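Der Rest ist Planung

Das Protokoll der Nachtversion umfasste 28 Seiten, und Tahira Gilani las sie alle, obwohl auf der ersten schon stand, was drinstand: Zuversicht. Der Planer war zuversichtlich gewesen. Er war es immer. Malley hatte ihn so gebaut, dass er zu jedem Schritt eine Zahl ausgab, und die Zahlen sahen aus wie Schulnoten eines Kindes, das seine Zeugnisse selbst schreibt.

»Er weiß jetzt, was eine Ecke ist«, sagte Zakhar Zakharchenko vom Nebentisch.

»Er weiß, was wir ihm als Ecke markiert haben.«

»Das ist bei mir auch nicht anders gelaufen.«

Sie stand auf und ging nach vorn. Das Tuch lag links auf dem Tisch, zusammengelegt, am rechten Ende ein wenig hochgeschoben. In der neuen Version sollte die Wahrnehmung zuerst eine Karte der Kanten liefern, dann wählte der Planer einen Griffpunkt, dann rechnete die Regelung eine Bahn, und jede der drei Schichten vertraute der vorigen ohne Rückfrage. Tahira hatte das in der Besprechung eine Stille Post genannt. Man hatte gelacht und es so gelassen. 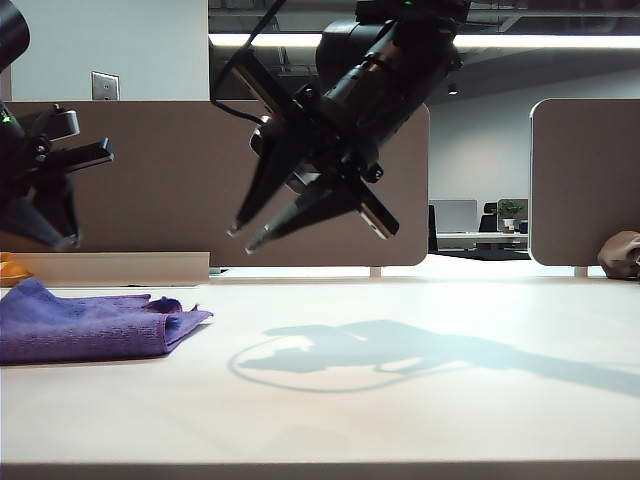
Der Arm über dem Tisch, daneben das violette Tuch.

Zakhar startete den Durchlauf von seinem Platz aus. Auf dem linken Monitor baute sich die Kantenkarte auf, dünne grüne Linien, dazwischen Löcher. Wo der Stoff übereinanderlag, schlug das Modell zwei Säume vor, die einander kreuzten, und entschied sich dann für keinen von beiden. Die Zuversicht stieg trotzdem.

»Was glaubt er gerade?«, fragte sie.

»Dass es eine Lage ist.«

»Und was glaubst du?«

Zakhar sah auf das Kamerabild vom Handgelenk und sagte eine Weile nichts. Er war lange bei Zundero gewesen, wo man Software verkaufte, die Lagerhallen aufräumte, und er hatte von dort die Gewohnheit mitgebracht, Fragen nach dem Glauben an den Vertrieb weiterzugeben.

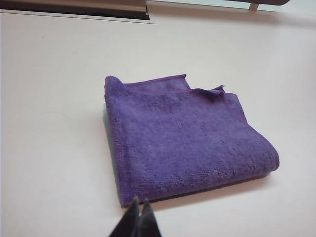 »Es sind mehrere«, sagte er schließlich. »Das sieht man doch.«

»Dann schreib das hinein.«

»Man kann das nicht hineinschreiben. Man kann nur Beispiele geben, bei denen es so ist.«

Genau das war der Satz, dem sie seit dem Frühjahr misstraute. Nicht einmal Chraibi, dem das Labor gehörte und der sonst jeden Zweifel mit einer Folie beantwortete, hatte ihr erklären können, wann es genug Beispiele wären. Zuerst hieß es 10, dann 50. Dann hieß es, die Menge sei zweitrangig, es komme auf die Vielfalt an. Sie hatte daraufhin gefragt, wie man Vielfalt messe, und einen Link bekommen.

Der Planer schrieb: Griffpunkt gefunden. Eine Zeile darunter schrieb er: Griffpunkt verworfen. Darunter stand wieder die erste Zeile, mit einem höheren Wert.

»Er überlegt«, sagte Zakhar.

»Er würfelt.«

»Woran willst du das unterscheiden?«

Darauf hatte sie keine Antwort, und es ärgerte sie, dass er es merkte. Sie setzte sich wieder und öffnete die Aufzeichnung eines anderen Durchlaufs, in dem der Stoff flach lag und die Ecke so klar gegen die Platte stand, dass man sie mit einem Lineal hätte nachziehen können. Die Kantenkarte dazu war sauber. Der Planer hatte einen Wert ausgegeben, der um nichts besser war als der von eben. Sie legte die beiden Kurven übereinander. Sie schob sie hin und her. Sie sahen aus wie dieselbe Kurve, einmal am Vormittag gezeichnet und einmal nach dem Essen.

»Komm mal her«, sagte sie.

Er kam, die Tasse in der Hand, und beugte sich vor.

»Leicht«, sagte sie und zeigte auf die eine Linie. »Schwer.« Sie zeigte auf die andere. »Sag mir, woran er das merkt.«

Zakhar trank einen Schluck. »Vielleicht merkt er es, und die Zahl zeigt es nicht.«

»Dann wozu die Zahl?«

»Für Vototell«, sagte er. »Die wollen eine Zahl.«
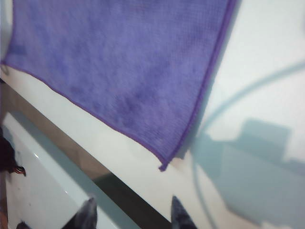

Gegen vier

Die Leute von Vototell kamen zu zweit und behielten die Mäntel an. Chraibi redete. Er redete über Schichten und Schnittstellen, und er sagte »verstehen«, wo Tahira »ausgeben« gesagt hätte. Das System verstehe den Stoff. Das System verstehe die Absicht. Sie stand an der Wand und zählte nicht mit, aber sie hätte es gekonnt.

Die Jüngere der beiden zeigte auf den Monitor. »Und dieser Wert ist die Wahrscheinlichkeit, dass es klappt?«

Chraibi sagte: »Im Wesentlichen.«

»Nein«, sagte Tahira.

Es wurde nicht laut, es wurde nur etwas enger um den Tisch. Der Lüfter im Rechner lief hoch und wieder herunter.
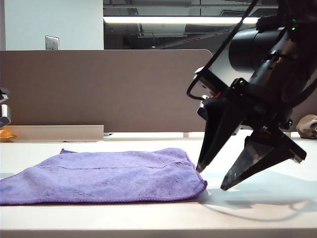 »Der Wert sagt, wie ähnlich das Bild den Bildern ist, die das Modell schon kennt«, sagte sie. »Das hoffe ich jedenfalls. Seit heute Vormittag bin ich mir auch da nicht mehr sicher.«

Die Frau von Vototell schrieb etwas auf. Es dauerte länger als der Satz, den Tahira gesagt hatte. Chraibi sah zur Decke, wo die Rohre liefen, und Zakhar drückte eine Taste, die gar nichts auslöste.

»Können Sie mir die Kurven zeigen?«, fragte die Frau.

Tahira zog den zweiten Stuhl heran.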